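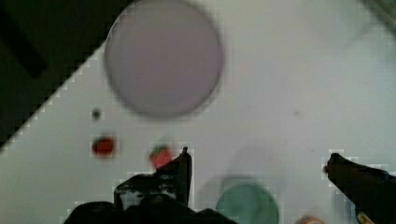 # Finger pads: dress the scuffs or swap them? (plus a cable question)

**mottleback** · original post

Wrist cam grab from the fruit-sorting cell, fingers open. Look at the left finger — the rough gray scuffing on it. The right one has a bit of sheen left on the upper surface and a small yellowish spot down low. Same compound, same batch, fitted on the same afternoon, and they've aged completely differently!

Some history. I took over looking after this arm in December, and I love it to bits, but the maintenance log I inherited is mostly arrows and the word "ok." The pads have 147 hours on them. They're the black Gudeta ones, the soft grade, glued with the stuff that came in the bag. Strawberries are the hard part of our routine. We go for low force, slow close, wide open between picks, and last week we got through 319 picks before I stopped to clean anything.

What I'm seeing:

- light parts slip on the left side first, always the left
- the close position reads slightly different from one morning to the next
- after a wipe with alcohol it's perfect for a short while, then back to slipping

I'm torn between dressing the left pad with fine paper and swapping both. Also, while I have you, I'm re-running the camera cable and would love opinions. Overhead view coming once I've got the arm parked.

---

**kerf_and_kin**

Lovely, a pad thread! Swap both. I tried dressing the soft grade on our cell and all it did was open the surface up so it grabbed every bit of dust going. Felt great for one shift and then it was worse than before.

Also, alcohol. I'd stop. Warm water with a drop of dish soap on a lint-free cloth, then let it sit. Alcohol pulls something out of the soft rubbers and they go shiny. That sheen on the right finger would make me suspicious of the "good" one too.

---

**toggle_press**

Going to disagree with kerf here, at least on the order of things. One pad wearing before the other says alignment to me before it says rubber. If the left finger touches first on every pick, it's going to drag the part over to the right finger every single time, and it'll do the same to a new set.

Quick check: slip a piece of paper on each side of a gauge block sitting at the center of the grip, close at your lowest force, and tug. If the left paper is stuck and the right one slides, you've found it.

---

**mottleback**

Ooh, OK, that's a ten-minute test. No gauge block but I do have a ground steel spacer. Doing it after lunch.

---

**kerf_and_kin**

Fair point from toggle, and I'd run the paper test too. I'd still put new pads on straight after, though. A worn pad and a fresh pad on the same gripper is a mess to tune around.

---

**mottleback**

Paper test done. Left stuck, right slid out with almost no pull. toggle, take a bow!

The part I didn't see coming: the left finger mount had a screw that turned an eighth before it bit. Snugged it, repeated the test, and now both sides hold the paper. I've written the screw into the log in actual words.

And the overhead view, arm folded up with the wrist camera facing the ceiling:
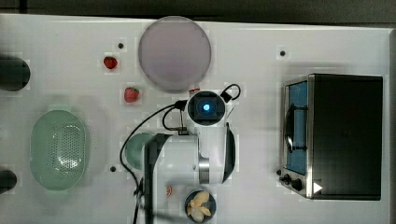
*Pludura Robotics Club — Bench Cells Team*

(Club line goes on anything we post, hello from all of us.)

So, cables. You can see the black loop standing up at the upper right of the camera housing, and then the long run coming off the left side of the module and down the left of the arm. The blue light in the lens face is on, so it's powered and happy in that pose.

My worry is the loop. When the arm unfolds and turns the wrist down to the table, that loop has to go somewhere, and there's a plate, a colander and a toaster oven it could meet on the way. I'd like to pull it in shorter. Henok Habte, who built the first version of the cell, says leave it alone. Who's right?

---

**toggle_press**

Henok. A loop like that is where your wrist rotation comes from. Shorten it and you're loading the connector at the end of travel, and camera connectors on these little modules are not made for that. I've replaced two of them, both on arms where somebody had tidied up.

The one I'd go after is the long run on the left. From above I can't see a single tie on it. Might be that they're hidden, but if there really aren't any, I'd add a soft strap at the link and another one down near the base.

---

**sprocketmoth**

Partly with mottleback on this one. Leave the length but change where it goes! You can keep all that slack and lay it back along the link so it feeds out as the wrist turns. We run a strip of braided sleeve with one loose hook-and-loop tab, and the cable slides through the tab. Slack is all still there, it just doesn't stick up.

What's the oven for, by the way? I'm jealous of anyone with an oven in their cell.

---

**mottleback**

Oven is for the next routine, put-the-tray-in and take-the-tray-out. It stays unplugged, we only want the door and the knobs. The door is a brute to open with soft pads, so if anyone's got a finger shape they like for a bar handle, please shout.

Sliding tab sounds great, trying it. No ties on the long run, I'm afraid. That was me, I took them off to trace a fault and never put them back.

---

**kerf_and_kin**

For handles: hook, don't squeeze. One finger behind the bar and pull with the arm, gripper half closed. Your pads will last twice as long.

Different subject, those three little dark dots on the tabletop. If they're holes, are they your reference points? We use ours to re-zero after any work on the fingers and I'd do it again now, given that you've moved a mount.

---

**mottleback**

They're holes, and yes to re-zeroing. They're left over from an old Wuduto fixture that was bolted there and we adopted them. Good shout, I'd have gone straight back to picking.

---

**toggle_press**

I wouldn't trust leftover bolt holes as a datum. Wrong size for a pin, and the edges round over with every wipe-down. Print a corner block and clamp it.

---

**kerf_and_kin**

We've held 2 mm off old bolt holes for a year and that's plenty for strawberries. A corner block is nicer, sure, but then it's one more thing on the table for the arm to hit.

---

**toggle_press**

2 mm is fine for a strawberry and hopeless for an oven knob. Depends which routine you're setting up for.

---

**mottleback**

Update from this evening, and I'm so pleased with it.

1. New pads on both fingers, same soft grade. Old glue came off with a plastic scraper, slowly.
2. Threadlocker on both finger mount screws, the mild kind.
3. Paper test again after the glue had set. Both sides hold.
4. Sleeve on the camera cable with the sliding tab. Loop length unchanged — Henok came by and gave it a long look and then a nod.
5. Straps at the link and near the base. I jogged the wrist through its full turn at slow speed with a hand on the stop, and the cable never pulled tight.
6. Re-zeroed off the holes for now. There's a corner block on the printer, so toggle and kerf can both be happy, or both be annoyed.

Ran the strawberry pick for half an hour afterward and had no slips on the left. Soap and water only from here on.

---

**sprocketmoth**

Yes!! Post the corner block file when it's done, please. And check the tab after a few days, ours crept toward the wrist until we put a dab of hot glue on each side of it.

---

**bernden_bench**

Reading along from Bernden, we have the same wear on our left finger and I'd blamed the rubber all this time. Off to find some paper.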